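Boards, benches and foam blocks: your questions answered
Home » Play Room » Questions

Last updated Saturday, June 28, 2003

We get the same questions every January when people are buying for nurseries and play groups, and a fair few the rest of the year. Chantal Tremblay answers most of them. She has been buying and mending toys for long enough to distrust anything with the word "learning" on the box, so don't expect a sales pitch.

Do I need a special board for foam blocks?

No. A table will do, and so will a floor. What a board gives you is an edge. Children seem to treat it as the place where the blocks belong, and at the end of the morning you can see what is still on it and go looking for the rest. If you have a decent tabletop already, keep your money.

Which wood is best?

Every seller will tell you it's theirs. We like a pale one with quiet grain, purely because you can pick the blocks out against it. The Courtois leaflet claims that a light board "calms the eye". We asked what that meant and are still waiting to hear.

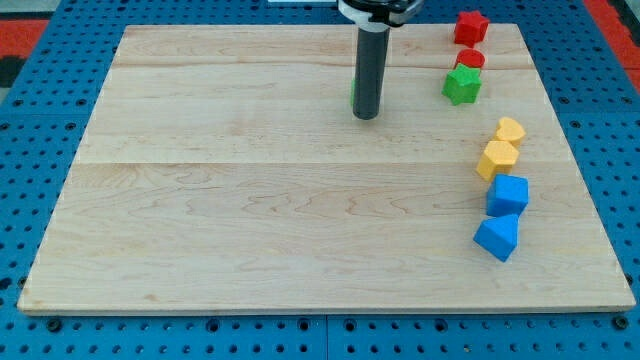

A busy dark grain is handsome on a sideboard and a nuisance under small shapes. Patterned cloths are worse. If a child is being asked to find the green star, the background shouldn't be joining in.

Are the joins between planks a problem?

Not if they're flush. Wide boards are nearly always made up from several planks, so a seam is nothing to worry about in itself. Run a fingernail across it. If it catches, so will crumbs, and so will a sleeve. Ruwan Debnath sands ours back once a year and says the oil you put on afterwards matters far less than the tins suggest. He tried Clomemix next to a plain cheap oil on two halves of the same board and couldn't tell them apart by summer. I couldn't either.

Why put a board on a pegboard bench?

Because the bench is what we had. Perforated tops are sold on being "endlessly adaptable" and perhaps they are, if you own the pegs. For loose blocks the holes are just holes. Lay something flat over them and you have a usable surface again. It does mean the board can slide, so put a thin rubber mat underneath if yours moves when leaned on.

Foam or wood for the blocks themselves?

Foam is quieter when it drops and doesn't hurt when thrown. Wood lasts longer and stacks better. Anyone who says foam lasts as long as wood has not met a teething child. We use foam for the youngest and accept that we'll be buying it again.

How many shapes should a set have?

Fewer than you think. Zinik do a tub of 60 and we have never seen a child use more than a handful at one go. The tub of 36 is better value and easier to put away. With little ones we get out a few stars and cylinders and leave the lid on the rest. 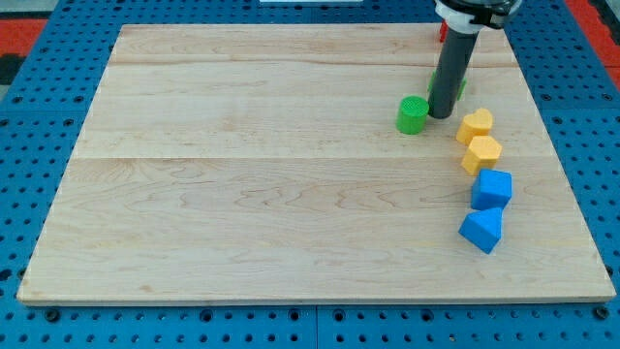
Pale board on the blue bench, with the shapes kept over to the right.

Should the blocks be set out in any order?

Trosix print a card of 20 "starting layouts" and charge extra for it. I have yet to be shown why. Our own habit is to put the blocks down one side and leave clear space on the other - then there is somewhere to build. That's the whole method.

Is it true that sorting shapes helps with maths later?

Could be. Most of what I've read on the subject came in the same envelope as an order form. Sorting is a nice thing to do and keeps some children busy for a good while. Others will wander off after a minute, and I wouldn't read anything into that.

How do I clean everything?

Warm water and a drop of washing-up liquid for the foam, then squeeze and leave on a rack. Don't put them away damp or you'll know about it when you open the tub. Wipe the board with a cloth that has been well wrung out, and dry it off. Never soak it. "Wipe-clean" on a label usually means wipeable, once.

Two blocks in our set are the same colour and different shapes. Is that a fault?

It's normal. A red star and a red cylinder in one set lets you sort by colour or by shape, and the two answers won't match. Children spot this quickly and some of them enjoy the argument.

Do you sell boards?

No, and we don't take commission from anyone who does. Ruwan will look at a damaged one if you bring it in, but ring first.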